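Hi Lilibeth,

Progress note on the seed-saving project, as promised. It's been a busy stretch and mostly a good one!

We now have 481 growers signed up to the register, all of them keeping at least one open-pollinated wheat or bean variety going on their own place. Janelle Mangubat did most of the phoning (she has the patience for it, I don't) and she's chasing the last of the Gravau growers this week.

The submission on the seed labelling bill went in on time. Konrad rewrote the section on contamination four times and it's much stronger for it — neighbours' rights are up front now, with the licensing stuff moved to the back. We had 598 signatures on the cover letter.

Money is on track except for printing, which ran over. I'd like to shift a bit across from travel if you're happy with that.

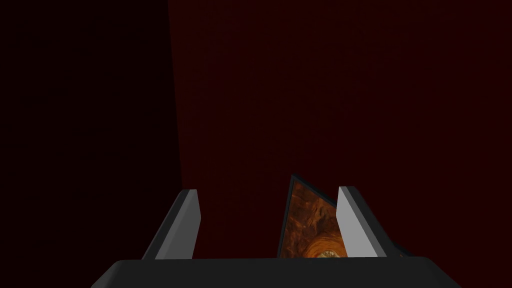

The labelling guide for small growers is still in draft, and I'm the holdup. Babatunde has written the chapter on buffer rows and wants it illustrated properly. For the cover I'm leaning towards plain greys, the pale fingers on a charcoal gripper sort of palette, with one strong colour for the title. Uchenna favours green, of course.

Still to come in June: three grower meetings and the Tolentino field walk. Could you let me know about the travel money before we book the halls?

Cheers,
Konrad's long-suffering co-ordinator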